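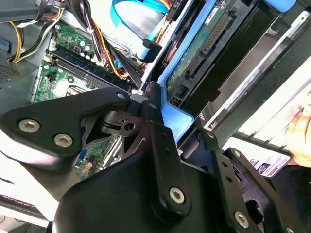
By Irén Illés | Reviews | October

Urkport Dock 6 review: one cable for the desk, with two complaints

I work on a laptop in three different places, and for years I was plugging and unplugging five cables every morning. So when my old docking station stopped charging in the spring, I decided to look for something better than the cheapest one. I read many opinions, I asked in the office, and in the end I bought the Urkport Dock 6 with my own money. It cost me 121 dollars with shipping. I have used it every working day for four months now, and I think this is enough time to write something useful.

What you get

In the box there is the dock, a power supply, one USB-C cable and a very thin paper with drawings. The paper is almost no help. The full manual must be downloaded, and the link printed on the paper did not work for me. I found the manual later on the support page, under the name of an older model.

The dock has two HDMI ports, one DisplayPort, three USB-A ports, one extra USB-C port for data, a network port and a headphone jack. The card reader takes only the small microSD cards. If you have a camera with full-size SD cards, you will need a separate reader, and I find this a strange decision for a product in this price class.

The case is gray metal on top and plastic on the bottom. It stands flat, with rubber feet that hold well. It is heavier than I expected, and I like this, because my previous dock was always pulled off the desk by its own cables.

Setting it up

On my Windows laptop everything worked after the first connection, only the network port needed a driver. On the older laptop of my colleague Chia-jung Hsueh it was more difficult. The second monitor stayed black until we updated the firmware of the dock, and the update program has to be started as administrator, but it does not tell you this. It simply closes. We lost almost one hour with it on a Thursday afternoon.

After the update both of her monitors were fine and they are fine until today. Her firmware number is 1803, and mine is the same. If you buy the dock, I recommend to check this number first, before you start to suspect your cables.

Everyday use

I have two monitors connected, a keyboard, a mouse, a webcam and an external drive. The laptop wakes up with the dock in a few seconds and the windows come back to their correct places. With my old Julari dock they were all collected on one screen after every lunch break, so for me this is a real improvement.

Charging is good. The dock can give up to 100 watts according to the label, and my laptop fills its battery normally even when I am in a long video call. Hers is a bigger machine with a separate graphics chip, and under heavy work it charges slowly, but it does not lose battery.

Copying files to the external drive is fast enough for me. I moved a folder with 600 photos and I did not have time to make coffee. When two drives are copying at the same moment, the speed goes down clearly. The three USB-A ports share one connection inside, and the manual says this on one of the last pages.

The network port was stable the whole time. I had one day with many disconnections, but it was the switch in our office and not the dock.

What I don't like

First, the heat. After a few hours with both monitors the top of the dock becomes quite warm. You can still keep your hand on it, but I would not put papers on it or hide it in a closed drawer. There is no fan, so at least it is silent.

Second, the included cable is too short. It is fine if the dock stands directly next to the laptop. I wanted to put it behind the monitor – and this was not possible. I bought a longer cable from Bakos, and it works without problems for video and for charging. Please look for a cable that is made for both, many of the cheap ones only charge.

There is also a white light on the front that never goes off, not even when the laptop is disconnected. In the office I don't care. At home my desk is in the bedroom and I covered the light with a piece of tape.

Compared with the Drurnach Hub Pro

The Drurnach is the other model I tried, for two weeks. It is smaller and it has a full-size card reader, and the cable is longer. But it supports only one monitor in high resolution, and it made a very quiet high sound when the laptop was charging. Some people will not hear it. For traveling I would take the Drurnach, for a fixed desk the Urkport.

Who should buy it

If you have two monitors and you want to connect one cable in the morning, the Dock 6 does this well. If you have only one monitor, you can pay less for something simpler. My rating is four out of five, and I would give half a point more for a cable of normal length.

Contact | Privacy | Copyright, all rights reserved | Back to top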